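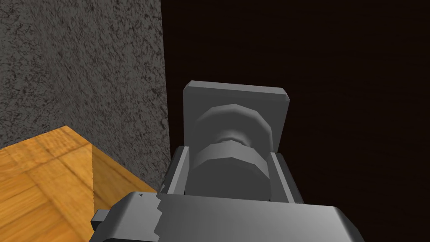
Gripper checks in simulation: common questions

Which rules apply to simulated runs?
The same ones we use in the Prirholm cell. A run in Tester counts towards sign-off only if it follows the Flernach handling rules, version 8.

How should the fingers be set at the start?
Open, with a gap on both sides of the wrist's centre line. Do not start a run with the fingers closed, even if the task begins with a grasp.

Can I use simplified shapes for the gripper?
Yes. Flat grey parts with few faces are fine for reach and clearance checks. They are not accepted for contact force checks, which need the full Auer model.

Do surfaces need realistic textures?
Only if the task uses the wrist camera. In that case wood, plaster and dark backgrounds should all be covered in the set.

How many runs are needed?
296 for a new task and 104 after a change to an existing one. Stop any run that goes past 2,000 steps and log it as a failure.

Can I delete failed runs?
No. Keep them with the rest and note the cause if you know it.

Who signs off?
Juniper Lindqvist for new tasks, Paloma Pruitt for changes. You cannot sign off your own work.

When are the rules next reviewed?
In October. Send suggestions to Paloma before then.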